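## Grip force fault on the hand cells: what we found

Some of you will have heard that the hand cells were down for part of September. This is the short version of what happened, with the changes that now apply to everyone who books time on them.

The fault showed up during the breakfast table set, the one where the hands pick up bread and other light items, move them to and from a plate, and pass them across. Viorica Ristić was on the desk and noticed that one hand was closing further than it had been told to. The grip target was low, as it always is for food, and the log said the target had been met. The roll said otherwise. It had been squashed nearly flat on one side and the fingers were still pushing.

She hit the stop and the arm halted, but the hand did not open. It held its last position for 63 seconds until the power was pulled at the wall. Fraser Ogilvie has since confirmed that this is how the hand was set up: a stop on the arm side froze the fingers where they were. That is sensible if you are carrying something heavy over somebody's feet. It is much less sensible if the thing in the fingers is a hand belonging to one of us. Nobody was hurt and there was no one inside the line at the time.

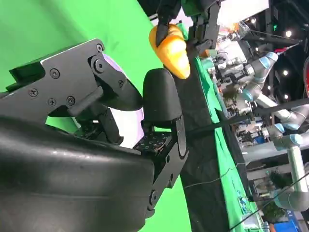
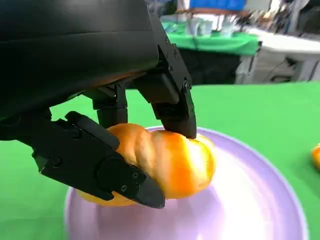
*The hand cells on the breakfast table set.*

Blagoje Nikolovski took the hand apart the next morning. The fingertip sensor was reading low because a connector had worked partway out of its socket. It had not come off completely, so the software never saw a missing sensor. It saw a sensor reporting very light contact, and it closed the fingers a bit more to make up the difference, then a bit more again. Okabe, our grip controller, has a limit on motor current that should have stopped this. The limit had been raised in the spring for the bottle work and was never put back.

We went through the saved logs from the last 3,000 grasps on that hand. The drift begins well before anyone saw it. In the last 500 it is plain enough on a graph, but we weren't plotting it, and soft items hide it well. A harder object would probably have tripped the limit sooner.

What has changed:

- The current limit is now set per task and goes back to the low value whenever a session ends. You can't save a higher one as the default.
- A stop now makes the fingers relax, unless the task is marked as a heavy carry. Those tasks need sign-off from Teodora Gashi.
- Each hand does a press test against the spring block before the first run of the day. If the reading is out, the cell won't start.
- Connectors on all the hands have been given a locking clip. Blagoje will check them every 100 hours of running.

Passing an object from one hand to another is paused until the second hand has had the same update. Single-hand pick and place is open again and can be booked as before.

Two things are still not settled. We don't know why the connector moved — cable pull at the wrist is the likely cause, but we haven't been able to repeat it. We also haven't decided whether Okabe should compare fingertip readings with motor current all the time or only at the moment of contact. Eleni Zupan is testing both and will write up the results for the next issue.

If you see a hand squeeze more than you expect, stop the cell and report it, even if the log looks fine. Keep your own hands outside the line until the fingers have opened and the light on the controller is off.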